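Learning to live with essential tremor
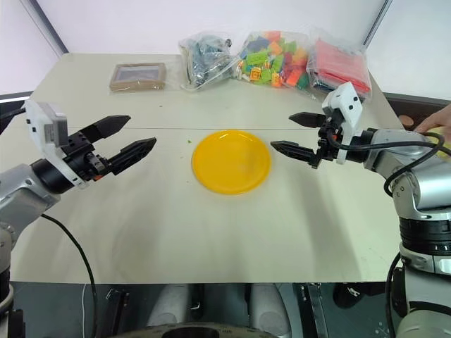

A yellow plate on the tabletop, with a robot arm on either side.

She was 34 when the soup started leaving the spoon. That is how she puts it, and she laughs when she says it, but at the time it frightened her a good deal. She had gone out for lunch with two colleagues in Plornitz, the soup came, and by the third mouthful there was more of it on her cuffs than she had managed to swallow.

"I told them I'd had too much coffee," she says. "I kept that story going for two years. I was the woman who had too much coffee. I'd given up coffee by then!"

I had been looking forward to this conversation for weeks. She runs the tremor group that meets above the library in Cinberg, and several readers had written in to say that I really must speak to her. They were right. She talked for nearly three hours, made us both tea (half a mug each, always half a mug) and didn't mind in the least when I asked the same thing twice.

Her tremor is in both hands, a little worse in the right, and it comes when she uses them. With her hands in her lap you would see nothing. When she reaches for a cup or picks up a pen, it begins, and it tends to get stronger the closer she gets to what she is reaching for. Her grandmother had shaking hands too, and so did an uncle, and in the family it was put down to nerves.

"We were just nervous people, apparently. My uncle was the calmest man you ever met. He fished! He could sit on a riverbank all day. But he couldn't sign a cheque if the bank clerk was watching, so he was nervous, and that was the end of it."

The word she was most afraid of was Parkinson's, and she put off seeing the doctor so that she wouldn't have to hear it. When she did go, she was sent on to a neurologist, who asked her to draw a spiral, pour water from one beaker into another, walk up and down the corridor and hold her arms straight out in front of her. She still has a copy of the spiral and brought it down from upstairs to show me. It looks like a child's drawing of the sun.

"He said, this is essential tremor, and I said, essential to whom? I thought it was such a silly name. He explained it only meant that it wasn't being caused by another illness they could find. I cried all the way home on the bus, and I think most of it was relief. Then I got home and looked it up and found out how many people have it, and I was cross. Why had I never heard of it?"

That was in the spring of 2000. She was offered a beta blocker and took it for some years – it helped with the pen more than with the spoon, she found – until it began to make her so tired that she and her doctor agreed to try something else. The second tablet made her feel "like a wardrobe", and she came off that one slowly, under supervision. She is on a low dose of a third now and quite happy with it. She is very firm that I should not print this as advice. People in the group take all sorts of things, or nothing at all, and what suited her may not suit the person in the next chair.

What she will talk about for as long as you let her is the practical side. She has tried heavy cutlery and light cutlery, and prefers heavy. She drinks through a straw in restaurants and has stopped looking round to see who has noticed. She pays by card. She asks for her meat to be cut up in the kitchen, and only once has anybody made a fuss. At home she eats from a dish with a good steep side, so that there is something to push the peas against.

"Peas are the great subject. We once had a whole meeting on peas. Somebody mashes them into the potato, somebody else uses a dessert spoon, and there's one gentleman who simply doesn't believe in them any more. I went home with a sore face from laughing."

The group began with her and one other person at a corner table. She had put a card up in the health centre in November, handwritten, with all the wobbles left in, and it got one reply. They met every month regardless. These days there are 200 names on the mailing list, though of course they don't all come at once (the room wouldn't stand it), and a sister group has started in Juntunen, on the other side of the valley. Some members are in their eighties. The youngest is still at school and comes with her dad, mainly, she says, for the biscuits.

I asked what newcomers tend to want when they first come up those stairs.

"To see another pair of hands doing it," she said at once. "You can read every leaflet there is. But you sit down and the person opposite picks up their cup with two hands and the saucer rattles, and something in your shoulders comes down. I've seen it so many times and I never get tired of it."

Nurses from the clinic at Natotow come twice a year to answer questions. The last visit was mostly about surgery and focused ultrasound, which two members have been assessed for. She has thought about it herself. For now she feels she manages well enough, but she likes knowing there are things to ask about if that changes, and she goes through the newsletters with a highlighter, "which is a great pen for people like me, nobody expects it to be neat".

There have been losses, and she doesn't hide them. She used to ice cakes for weddings and she has given that up. She misses it more than she expected to. She stopped playing the piano for several years as well, feeling that it was spoiled, and then one evening she lifted the lid and played something slow, very badly, and enjoyed every minute of it. She has a lesson each fortnight now. Her teacher picks pieces with plenty of trills.

Stress makes the tremor worse, and so does being cold, hungry or stared at. Telling people straight away helps her most with the last of those. At a new job or a party she now says it in the first minute: my hands shake, it doesn't hurt, please only half fill the glass. It took her a long time to be able to do that, and she practised on her sister over the telephone.

Before I left I asked whether she would write her name on my notepad so that I could see her signature, and she took the pen with both hands and did it, large, right across the page and a bit off the side of it. She added a kiss underneath. Then she wrapped up the rest of the fruit loaf for my train and told me to come to the next meeting, which starts at seven, and to bring my own mug.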